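About Us

January 2021
By Priya Fitzsimmons

Gralisell is a small company of 19 people. We make software that helps robot arms to handle the things people have at home: plates, fruits, boxes, cans, mugs. We started in a shared office with one arm and one table, and today we have our own building of 455 square meters, with a workshop on the ground floor and desks upstairs. The kitchen table is still the center of the company. Most of our customers have first met us standing beside it.

For this reason I want to use this page mainly to tell how a visit with us goes. People write to us and ask "what do you do exactly?", and I have tried to answer in e-mails many times. It is easier when they come and look.

What we do

Our main product is called Zanix. It is a program that runs the arm and the gripper, and it learns from examples. A person guides the arm through a small household job many times, the cameras record it, and after this the arm should try the same job alone. We sell Zanix to laboratories and to firms that build kitchen and care equipment. We do not build the arms ourselves. We buy them, and we change the fingers and the camera mounts in our own workshop.

Our second product, Skotton, is younger. It is a set of prepared table jobs with objects and instructions, so that two teams in two different cities can compare their results in a fair way. Each set comes in one big case, and the instruction book is translated to five languages. The English one I wrote myself, so please send the mistakes to me.

The open day

Every September we open the workshop for one afternoon. The rest of the year we receive smaller groups by appointment, up to 12 persons at one time. Teachers, engineers, students, neighbors from our street, all are welcome and we do not ask what you studied.

The visit begins upstairs with coffee and a short talk, and then we go down to the table. We explain the job first, in words, before anything moves. Then one of us sits at the controls and the visitors can stand at the side, behind the yellow line on the floor. A screen on the wall shows what the cameras see. Many visitors look at the screen more than at the arm, and I understand them, the view from the wrist is a strange and interesting one.
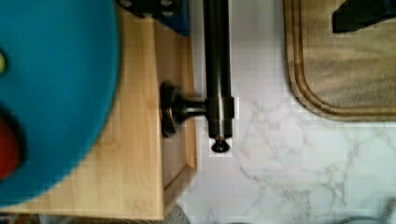 View from the wrist camera, with the gripper at the wooden tray.

From so close, an ordinary box becomes a big place with walls and corners. The software must work with this view, and also with a wider one from a camera which stands apart. When you see the two together you understand quickly why a job that takes you one second can be a long job for a robot. The arm has to know where its fingers are, where the wall of the tray is, and how hard it is allowed to push.

After the first demonstration we stop and talk. The questions are very different from group to group. Engineers ask about force and timing. Children ask if the robot gets tired, and if it can make pancakes. (Not yet.) Once a retired baker asked me why we do not make the kitchen simpler for the robot, with everything always in the same position. I think this was the best question of that year. We could do it, but then it would be a factory and our customers do not live in a factory. So on our table you find play fruit beside a cereal box, a mug, a plastic bottle, cans, a wooden organizer, and we move things between one trial and the next.

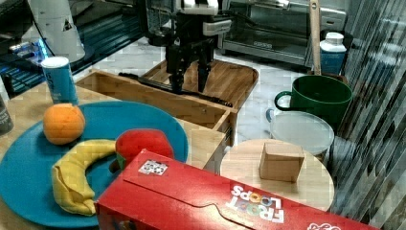
In the second part of the visit the guests choose. They can change the position of an object while the arm is stopped, and then we start the job again. Sometimes it goes well and sometimes the arm misses, and we show both. I remember a group from Marchetti, a firm that makes kitchen furniture, who moved one box by the width of a hand and then waited in complete silence. The arm missed two times and took the box on the third. They were more happy with this than with the clean demonstration before, and some months later they ordered their first Zanix license.

Who you will meet

I am responsible for visits and for the written material, so the first e-mail you receive will be from me. The demonstrations are given by the same people who write the software, in turns. They are used to being interrupted, please do it. If you prefer a quiet visit without a talk, write it in your message and we will arrange it.

Practical things

A visit takes two hours. Please wear closed shoes for the workshop and leave big bags upstairs. You can take photos of the table and of the arm, but ask before you photograph the screens at the desks - some of that work belongs to customers. School classes pay nothing. For companies the first visit is also free, and if you want to bring your own objects for the table, tell us one week before and send the measures, so we can check that the gripper can open wide enough.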